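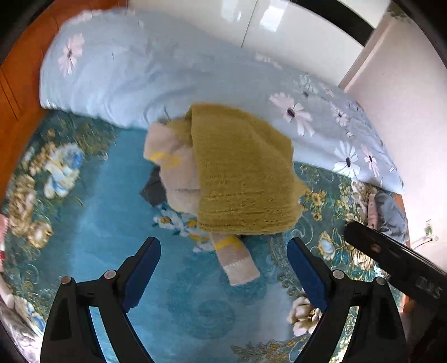 Incidencia: fichas duplicadas y horarios caducados en el directorio de asesorías
Estado: resuelta, pendiente de confirmación
Abierta por: Byung-chul Yeo
Asignada a: Ga-eun Maeng

Descripción
Al buscar gestorías en la zona de Skelludbridge, el directorio devuelve 39 resultados, pero 11 son fichas repetidas con otro teléfono. La asesoría Denier aparece dos veces, una de ellas con la dirección del local que dejó en octubre. Un cliente fue hasta allí y encontró la oficina cerrada.

Pasos para reproducirlo
Entrar en el buscador, elegir "Asesoría fiscal y laboral", escribir la localidad y ordenar por nombre. Con el orden por distancia los duplicados no salen juntos y cuesta más verlos.

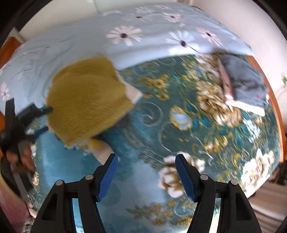

Tratisa · Departamento de Datos y Directorios

Seguimiento
Yeo: he vaciado la caché y probado con otro navegador. Mismo resultado.

Maeng: reproducido. Las fichas repetidas vienen de la última importación de Bae. El proceso compara el número de registro, y en esas fichas el campo llegó vacío, así que las dio de alta como nuevas.

Maeng: fusionadas las fichas repetidas. Se conserva el teléfono de la más reciente. La reindexación ha tardado casi 2 horas.

Yeo: Denier ya sale una sola vez y con la dirección buena. El horario sigue siendo el de verano.

Maeng: el horario lo edita cada asesoría desde su panel. He escrito a Denier para que lo revise. La importación de Bae queda parada hasta que rechace los registros sin número.

Yeo: de acuerdo. Compruebo el listado mañana a las 11 y cierro si no hay cambios.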